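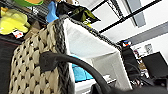
# Household Baskets and Soft Goods: data card

Version 3, last edited in September by the maintainer

## What is in this collection

This folder holds pictures and short text records about how things are kept in baskets at home: clothes, blankets, plush toys, small pieces of fabric which have no other place. The collection was started for the Vedstead home storage project and was later joined with an older set of notes from Wamico. It has 4000 records in total. Of these, 876 have a picture together with a full record, and the others have only text.

The subject is the basket and what goes in it. Shelves, floors and furniture are recorded only when they touch the basket or stand directly behind it.

## Why it was made

We wanted to write a plain guide for people who sort laundry and toys in small rooms. When we looked for material, we found many catalog pictures with empty baskets in clean rooms, and very few pictures of baskets in use. A basket in use is different. The liner moves, the fabric goes into the corners, and things from the shelf hang down over the rim. We decided to collect this kind of material ourselves, and to keep the records simple enough that a person can correct them by hand.

## Files

- `records.csv`: one line for each record, all text fields
- `pictures/`: the pictures, sorted by room
- `terms.md`: list of words we use for weave, rim, liner and contents
- `changes.md`: what was changed in each version

Please read `terms.md` before you edit anything. Most mistakes in version 1 came from two people who used the same word for different things.

## Fields

**weave**: Use `chunky` when the strands are thick and rounded and you can see small gaps between them. Use `fine` for thin strands, and `closed` when there are no gaps. A pale beige basket with thick strands is `chunky`, also when the rim has another color.

**rim**: Color and type. If the rim is braided and darker than the wall, write both, for example `braided, dark gray`. Some baskets have the same braid on the corners. Write this in `notes`, it does not have its own field.

**liner**: `none`, `fabric`, `other`. Add the color. White fabric liners are the most common in our set, and 675 records have one.

**contents**: Only what can be seen. If a piece of bright cyan fabric is bunched up at the bottom, write `fabric, cyan, bunched`. Please do not write `shirt` or `towel` when the shape does not show it. In version 1 we had many shirts which were possibly not shirts.

**over_rim**: Things which hang over the rim from inside or outside. Black fabric with olive-green patches is recorded as `fabric, black and olive green`. We do not record if it is going in or coming out, a picture cannot tell this.

**behind**: What stands behind or above the basket. The usual values are `wire shelf`, `closed shelf`, `wall` and `bed`. Plush toys on a shelf go in this field and not in `contents`, even if they are very near to the rim.

**material**: Leave this empty if you are not sure. Rope, paper cord and plastic can look the same after weaving. The Barros part of the records has this field filled from the owners' answers and is more reliable.

## How to write colors

Use everyday words: beige, gray, cyan, olive green. If you are between two words, take the more general one. `Blue` is better than a wrong `navy`. When one item has two main colors, join them with `and`, the bigger area first.

For a toy, write the color and then the type, as in `yellow plush toy`. The name of the animal should be used only if it is clear. For an item that is half hidden, the color alone is enough: `green and orange item` is a correct value and does not need to be fixed.

## Notes on sorting, from the guide

The guide itself is not in this folder, but some of its advice explains why we have the fields above.

- One basket for fabric, one for toys. When both are together, the small toys go down to the bottom and are washed by accident.
- A light liner makes dark socks easier to find.
- Do not fill a soft basket higher than the rim. The wall bends outward and after some months it stays like this.
- Heavy blankets go in first, folded flat.
- Check the liner corners before you put the liner in the wash.
- If the basket stands under an open shelf, leave one hand of space between them.

## Known problems

The set is not balanced. Bedrooms and living rooms are strong, bathrooms are weak, and there are almost no baskets from entrance halls. Dark baskets are also few.

The Eltska records came to us as one text file with 1000 lines and no pictures. Their words for weave were different from ours (`thick`, `medium`, `thin`), and we changed `thick` to `chunky` without seeing the baskets. Treat this field with care for these lines.

The field `over_rim` was added in version 2, so older records have it empty. Empty means not checked. It does not mean that nothing was hanging there.

## Corrections

Send one correction per message, with the record number, the field, and the new value. If you think that a term is missing from `terms.md`, send it together with at least two records where it would be used. We read the messages in the morning and usually answer in the same week.

Contact: Vedstead home storage project, records desk | © Vedstead and Wamico | Back to top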